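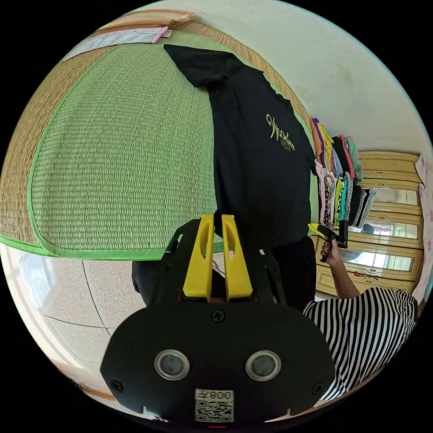

# Fernholm Open Day: Your Questions

Last updated May 16, 2026

### What is the open day, exactly?

It's one long, busy day at the Proren workshop in Fernholm where you can watch people teach robots to handle laundry, and then have a go yourself! The teaching happens with hand-held grippers. You hold one, do an ordinary chore with it, and the recording goes into the pile the robot learns from. The next one is in September.

### Do I need to know anything about robots?

Not a thing. If you can squeeze a handle and you've ever put away a T-shirt, you're qualified (and if you hate putting away T-shirts, you may be more motivated than the rest of us).

### Why clothes?

They're wonderfully difficult. A box keeps its shape when you pick it up. A T-shirt slumps and twists, and hides its own sleeves. We think it's the best thing to watch all day, and visitors who come for ten minutes tend to stay for the full session.

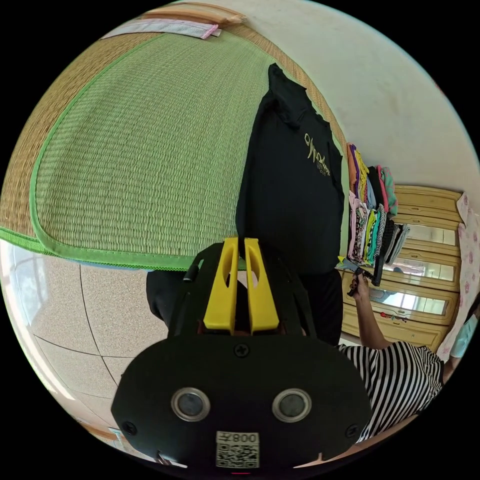

### How long does a session last?

Each one runs 14 minutes with up to 6 visitors. You get a short introduction, time to watch, and then a turn with a gripper. If the session after yours has space, you're very welcome to stay on.

### Is it hard to use the gripper?

The first try feels like wearing oven mitts. By the third or fourth, most people have stopped staring at the fingers and started looking at the cloth, and that's such a fun moment to see! Go slowly. Collars are easier to grab than hems.

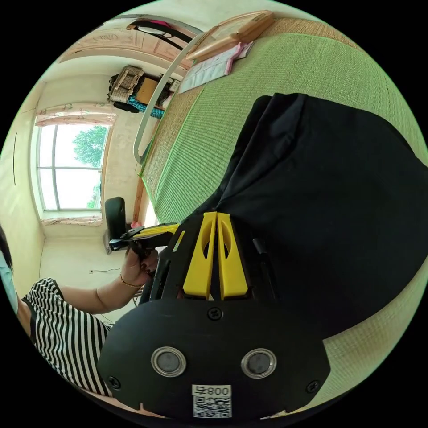 One visitor from last year wrote in to say that the slow part was her favorite: "I had never noticed how many times I let go of a shirt and grab it again. Now I can't fold anything without thinking about it." She also asked for more chairs, and we've ordered them.

### Will I see a robot fold something by itself?

Yes, in the Ansari room, at the end of every session. It's still slow and it does drop things. Please cheer anyway. We do.

### Can I bring my own clothes?

Please do! Soft T-shirts and kids' pajamas are great. Leave anything with pins or loose beads at home.

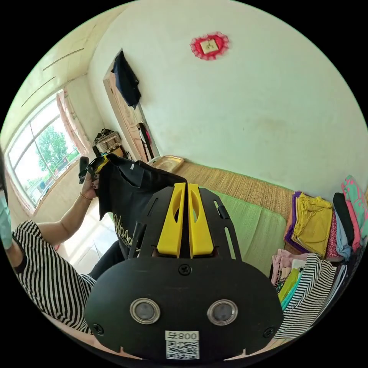
*Gripper and black T-shirt, with more folded clothes on the bed.*

### Can children take part?

Children can watch at any age. To hold a gripper they need to be tall enough to reach the table comfortably, and an adult has to stay with them.

### How do I get there?

Take the Brutbridge bus to the last stop and follow the yellow arrows. Parking is tight, so share a car if you can.

### How do I book?

Call the workshop desk at extension 603 and tell us how many of you are coming. Late arrivals can join the next session that has room.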